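Jihad Karam got his number one party on Monday, and he did it in the back room of the Awad, the Sistville supper club where he used to wash dishes.

The single, "Skastdale," went to the top of the country airplay chart in May. Karam was on the road then so the party had to wait. The room holds 35. More than that got in.
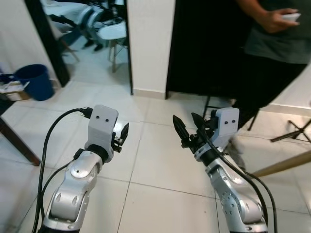 Two arms over white floor tile.

He played the hit twice, second time with co-writer Urs Riedl on harmony, and told a story most of the guests hadn't heard. The song was nearly a duet. Riedl sang the low verse on the demo, cut in one take at 2 a.m., and the label liked Karam's voice alone better. "Urs has never let me forget it," Karam said. Riedl, from the side of the stage: "Never will." 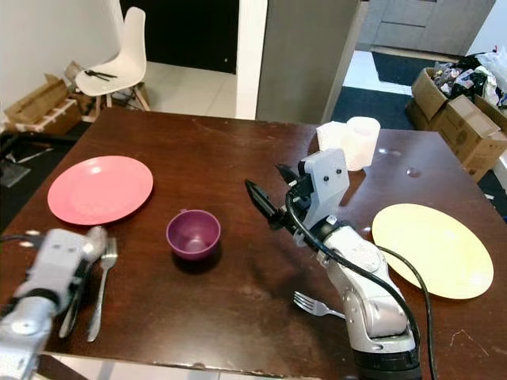 Pink plate, purple cup, spoon and fork on the table.

Also on hand, producer Eugeniusz Pawlak, who skipped the speeches, and steel player Yavuz Aydoğan, who didnt. Aydoğan thanked his mother, his amp and the whole town of Skastdale, population 1402, where the video was shot. No word on if the town is getting a plaque.
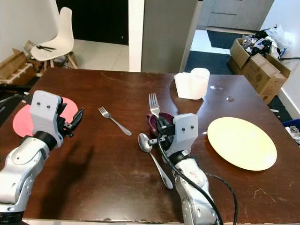 Karam's second album is finished, he said, and it's shorter than the first. Two songs got dropped last week. One that stayed is a slow kitchen-table number called "Supper for One," and the words are about that plain: scratched up dark wood, a pink plate, a fork lying crooked. He played half of it and quit, said he'd forgoten the bridge. Big applause anyway.
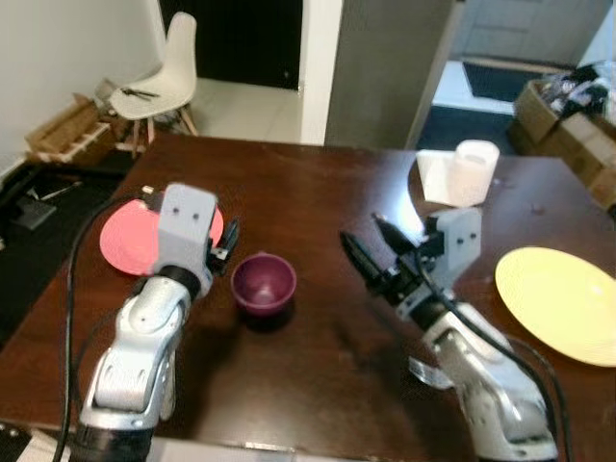 Tour Dates

Karam heads out again next month with King-fai Tam opening. Cities to come. Tickets for the Sistville show go on sale Monday at 10 a.m., at the Awad box office only.

Contact the newsroom | © Sistville Music Desk | Back to top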